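About Tiner

Tiner teaches robots chores. By hand, mostly. A person drives two arms from a pair of leader handles, the arms copy, we record it, a policy gets trained on the recordings. Then it tries by itself and we find out what we did wrong.

We're a small shop. Tobiloba Adeyemi runs hardware and the home visits, Ebuka Akinola does the training side and answers the email (slowly, sorry). Plus operators, who are paid by the shift and not by the episode. We tried by the episode. People rushed, the data was bad.

How we started

Tobiloba was at Ajayi, fixing warehouse arms. Ebuka was writing pick planners for the same arms one floor up. Both got tired of boxes. First Tiner demo was a towel on a kitchen table, 50 episodes, one camera. It folded the towel if you put the towel in exactly the same spot. Moved it a hand's width and it folded air.

So, more rooms. More lighting, more floors, more kinds of basket. That's still the main idea.

What we do

Teleop recording. Two arms, grippers, a camera up at head height. The operator watches the camera feed, not the arms, so they only get what the policy is going to get. Takes a few shifts to get used to.

Hand guiding. For short moves we put the arm in free mode and just push it through the motion. Good for lids and drawers, bad for cloth.

Cleanup. Every episode is watched by someone before it goes in. Bad grasps get tagged, not thrown out. Recoveries are worth a lot to us, if an operator drops a sleeve and picks it up agian we want that.

Current set is 2133 laundry episodes. Drawer set is 345 and growing slower than we'd like.

Where we work

Mostly in real homes and lived-in rooms. We don't tidy first. Clothes stay how they are, shoes stay where they are, cables too unless it's a trip hazard. A policy trained in a clean lab gets confused by a rug, we've done it, not doing it again.
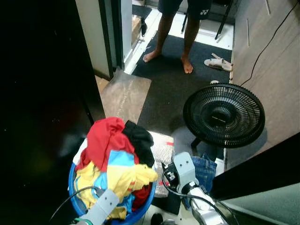

Laundry basket work, both arms, head camera view.

Who we work with

Vuvham builds our leader handles. Zistside hosts the recordings and lets us break their upload tool on a regular basis. If you have a room and a pile of laundry and live nearby, we pay for home sessions, 3 hours each. Somebody from Tiner is there the whole time. Faces and mail get blurred before anything leaves our machine.

Jobs

Operators, yes, always. No robotics background needed, steady hands and some patience. Ebuka does the first call. Hardware, not right now, but send a note anyway and we'll keep it on file.

Page updated Jul 28, 2020. Team photos comming when we get to it.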